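Call for Participants: Teleoperation Operators, Hestier Project

Mastus is seeking operators to record demonstrations for a two-armed robot learning system at its Trandum site. Participants guide both arms through short household and office tasks, repeating each task until the required number of usable examples has been collected.

The engagement covers 13 weeks, with shifts of 6 hours beginning at 9:00 a.m. Each operator is expected to complete 300 accepted recordings. Training is provided and paid.

Applicants must be 18 or older and able to work seated for extended periods. Prior experience with robots is not required. 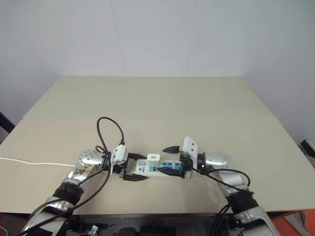

Two-arm workstation with a power strip and charger block.

Applications close at the end of February.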